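I've been meaning to write up the Stelside folding table since before the holidays, but then we had a house full of people and the table was under a ham, so it had to wait. It's January now, the ham is long gone, and I've had plenty of time to get to know this thing!

A little background first. My old sewing table (a hand-me-down from my aunt, bless her) had a wobble you could feel in your teeth once the machine got going. I looked at the Drendwood one that everybody in my quilting group seems to own, and it is a beauty, but it was more than I wanted to spend and my sewing room is really just the wide end of a hallway. The Stelside was $175, it folds down to almost nothing, and it showed up two days after I ordered it.

Putting it together took me one evening and most of a pot of tea. The legs come already attached, so you're only dealing with the hinge brackets and the side leaf. The instructions are all drawings, no words, and I did put one bracket on backward (the little arrow goes toward the wall, not toward you). My neighbor Darius Navickas came over with a better screwdriver than mine and had it sorted in a minute.

Now, the top. I went back and forth over the color for far too long, between white, gray and brown, and I'm so glad I landed on brown. Lint and thread ends still show, but pencil marks and the odd coffee ring hardly do, and it's much easier on my eyes under a bright lamp than my old white one was.

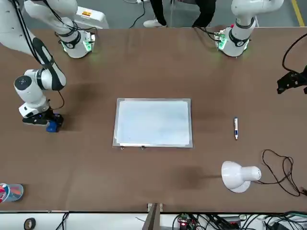
*Brown tabletop, with a soft shadow on it.*

As for sewing on it, I'm very happy. I pieced a whole baby quilt for Cuiping Hao's new grandson and the table stayed put the entire time, even when I was going faster than I should have. The leaf is a real help with anything bigger than a lap quilt, although I'd love it if it were a few inches deeper. When I quilt something heavy, the weight still wants to drag off the back, so I push the whole table up against the wall and that takes care of it.

A few grumbles, and they're small ones. The latch on the leaf is stiff, and I've pinched my thumb in it more than once. The edge banding has a sharp spot at one corner that caught on a bit of silk (I went over it with a nail file and it's been fine). And the wheels lock, but you have to get right down on the floor to do it, and my knees have opinions about that.

Would I buy it again? Oh yes, for a small space especially. If you have a proper sewing room and leave your table up all year, go and try the Drendwood first. I'm keeping mine, and next week I'm going to see if I can fit a cutting mat on the leaf without trimming it.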